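Cunlow Sessions: where we are with the record
25 January 2019

Hi all, quick update on what your grant has been paying for. We're having a blast! 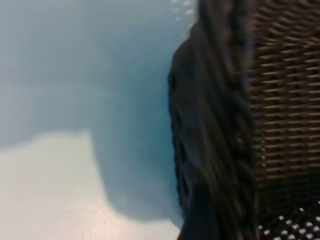

Recording
Drums and bass are done for 4 songs, and the Laltance single is mixed (the choir part finally sits right). Vocals start next, once my cold clears up.

Shows and money
The Deligiannis set in October drew 147 people, so we're adding another one there. We've got $522 left for mastering at Drirnura, and I may ask to move a bit over from travel.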